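Print this article | E-mail to a friend

Gediminas Venckus writes ghost stories, and he doesn't much care whether anyone calls them horror. His new collection, Idevley, is named for the drowned town that turns up in most of its stories.

"I started with the town and no plot," he says. "I drew the streets first. Then I had to work out who was still living on them."

He wrote the first draft by hand, mostly before 7 in the morning, and threw out 40 pages of it in August. His rule is 1,000 words a day, and he admits he misses it often. "Sunday I don't write at all. I read, or I cook badly."
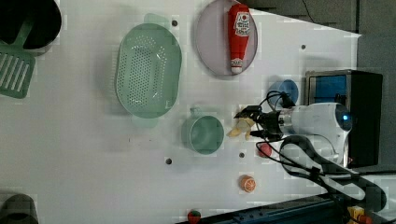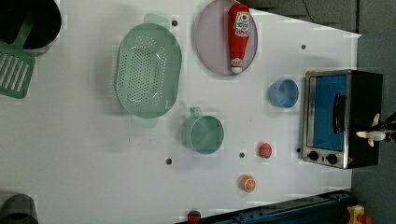
The plate and the red ketchup bottle.

The longest story, Cuautle, took him two years. It follows a surveyor sent to measure a valley that keeps changing size. An early reader told him it should be a novel, and he tried that – he got 30 chapters in before he cut it back.

"The longer it got, the more I explained," Venckus says. "By the end there was a whole chapter about where the valley came from. I was bored typing it."

He is wary of explanations in general. Asked what the grey figure in the last story is meant to be, he shrugs. "I have an answer. It wouldn't help you."

Venckus grew up on pulp paperbacks from his uncle's shop and still defends them. He says he learned pacing from books with the covers torn off, and learned sentences much later, from poets.

He is now at work on something longer, about two rival lighthouse keepers called Peteck and Vameck. He has the ending and most of the middle. The opening has been rewritten so many times that he keeps it in a separate folder – "so I don't have to look at it."

We use cookies to improve your visit. By continuing to browse you accept our cookie policy.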